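Working Rules for Hand-Held Gripper Recording in Homes

2024-11-18

Since February I have been responsible for the written rules that our recording group follows when it works in private homes. The rules were first drafted by Ruoxi Guo for the Kolto project and ran to 10 pages. The present version is six pages long and applies at all sites, including the apartments in Notavcombe. I set out the main points on this blog for colleagues who have asked to adopt them.

The first rule concerns consent. The resident signs for each room separately, and a signature for the kitchen does not extend to the bedroom. The operator reads the room list aloud before starting and records the time. Where a resident withdraws a room, the recordings from that room are deleted within 10 days, and the deletion is entered in the log by a second person. 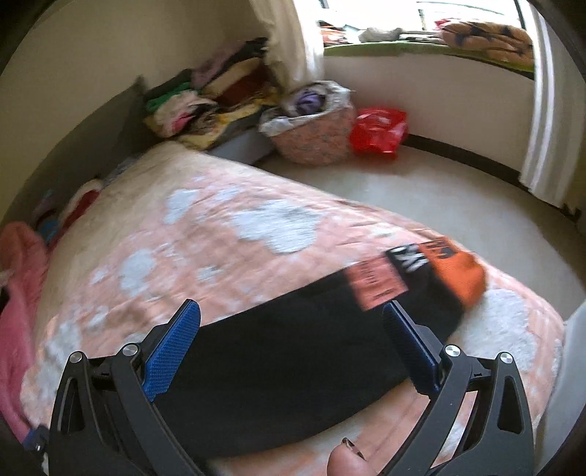
Framing and finger placement are covered in section 3, which has been revised more often than any other. The operator holds the tool so that both pads remain in view through the whole approach. Jaws are opened fully before they come down on either side of a garment, and they close only when the tool has stopped moving. Fingers belong behind the linkage. A fingertip showing between the two arms, down at the bottom edge, is logged as a minor fault under 3.4; the recording may be kept, but the operator is told the same day. Motion blur is logged separately. If the bold white markings on a dark garment smear to the point where they cannot be read, the entry is "blur, moderate" – the reviewer does not guess at the wording.

We do not tidy a room for recording. Clothes piled against a wall, a basket with laundry in it and a full window ledge are left as the resident keeps them. Operators may move an item only if it is a hazard to walking, and they must put it back. Mail, medicine and family photographs are the exception and are covered or removed by the resident, never by us.

Review follows the Zultora checklist. Remzi Sezer went through 1690 recordings this year and returned 421 of them with at least one entry, mostly under section 3. I had expected a smaller figure. Most were minor faults, and the wording of 3.4 was partly to blame, as the earlier text said only that hands should be "clear of the jaws."

Two matters remain open. The Xia site has asked whether a garment should be laid flat before each attempt or left as it fell after the last one. The rules are silent on this, and practice differs between operators. I also intend to add a short section on curtains and bright windows – the current text leaves exposure to the judgment of the operator.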